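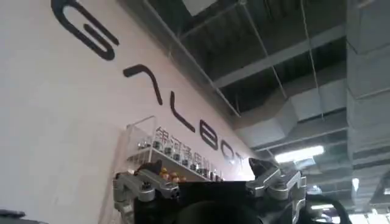
Which tools are needed to fit a wrist camera to a two-finger gripper?
A set of hex keys, a small torque driver, thread-locking compound and a laptop able to show the live camera feed are sufficient. The Benelel mounting plate is supplied with its own screws.

Wrist Camera Fitting and Reach Checks
Kiltley Shared Workshop, Bench Procedures. Revised 8/11/21 by Verna Mbeki.

This procedure applies to members building an arm on the workshop bench or at home. Power to the arm must be off for steps 1 through 4.

1. Remove the gripper from the wrist flange and set the screws aside in a tray.
2. Place the mounting plate on the flange with the cable notch facing outward.
3. Refit the gripper and tighten the screws in a cross pattern.
4. Route the camera cable with enough slack for a full turn of the wrist. Secure it at the forearm only.
5. Restore power and open the live feed. Both fingertips should be in view when the gripper is fully open. If one is missing, loosen the camera and turn it by small amounts.
6. Save the camera position in the Flustar settings file under your member name.

Reach into an enclosed space is checked next. Members use a dryer drum for this purpose. The dryer must be unplugged and its door secured open. Set the speed limit to its lowest value, bring the gripper in along the center line of the drum, and stop well short of the back wall.

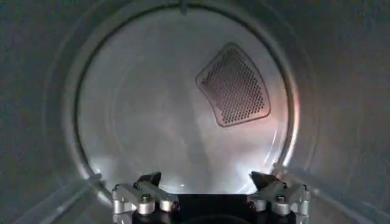
How should the exposure be set for work inside a metal drum?
Automatic exposure should be turned off and a fixed value chosen with the gripper already inside. Polished surfaces send light back at the lens, and an automatic setting will shift each time the wrist moves.

Withdraw the arm along the same path. Repeat the check facing an open shelf, keeping the fingers clear of anything stored on it. Record both results in the bench log, where Heriberto Ledesma will countersign them.

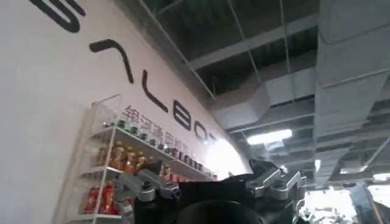 Shelf check: both finger linkages in view, with the row of bottles on the top shelf behind.

Spare mounting plates are kept in drawer 286. Requests for longer cables should be sent to Selvaraj Selvanayagam.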